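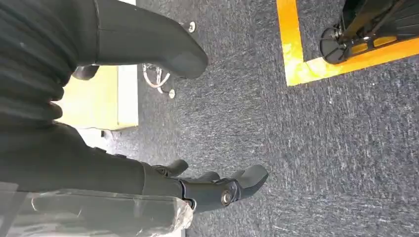 3. Equipment planning and budget

3.1 Starting position

The project began in December with the arm and the five-month loan agreement already in place. Everything else had to be bought, borrowed or built from a departmental allowance of 500 euros. Léonie Deschamps kept the purchase list and Mélanie McKinnon handled quotations. Prices below include delivery.

3.2 Protective covers

The hand has open joints and an exposed screw head at a knuckle, and the supplier does not cover dust damage. Datwood quoted for a fitted sleeve for hand and forearm, but the price alone would have exceeded the allowance. Clear plastic over the forearm was adopted as a temporary measure. It costs almost nothing, but it creases and can creep towards the wrist, so it must be checked before each run. A fitted sleeve is listed under deferred items.

3.3 Floor marking

The laboratory is carpeted, which ruled out paint. Yellow tape was chosen for equipment positions. We budgeted for one roll and used two – the adhesive on the first did not hold well on low pile. Later groups should order carpet-grade tape from the start.

3.4 Spare parts

Charbonneau and Gralladora both supply fingertips for this type of hand. Charbonneau is cheaper per piece but sells only in packs of 30. Gralladora sells singly, with a longer lead time. We ordered two from Gralladora, on the assumption that wear over one term would be slight. The assumption has not been tested.

3.5 Outcome

The final total was 502 euros. The overspend of 2 euros came from a revised delivery charge and was accepted by the department. Tape and fixings took a larger share than planned, and the sum set aside for cable ties and strain relief was not needed.

3.6 Deferred items

Fitted sleeve, hand and forearm (Datwood, quotation to be renewed)
Second emergency stop with long lead (Jillosa)
Lockable storage for spare fingertips

Section last revised Mar 5, 2023.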